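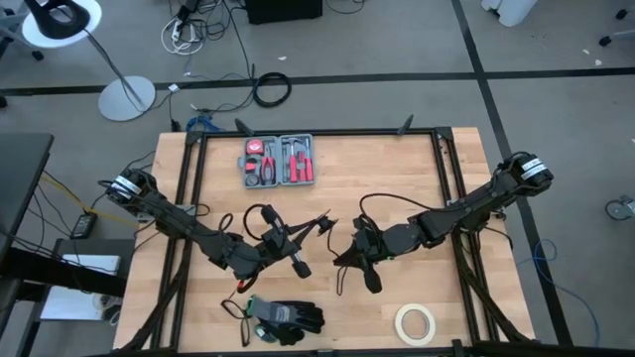
Flusumeo alarga sus rebajas otros 8 días

2024-06-12

La cadena Flusumeo mantendrá los descuentos en sus tiendas de Nellham y Resolton durante 8 días más. La campaña incluye 176 artículos de hogar, con precios que parten de 2 euros.

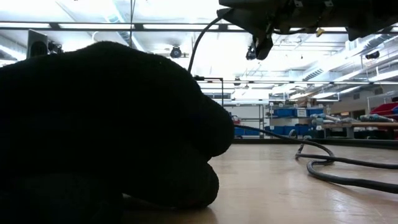 Las compras superiores a 80 euros tendrán envío gratuito. Los productos rebajados admiten cambio, pero no devolución en efectivo.

Compartir 8 | Comentarios 2

Noticias relacionadas
Acheampong cierra su outlet de Resolton
Nellham amplía el horario comercial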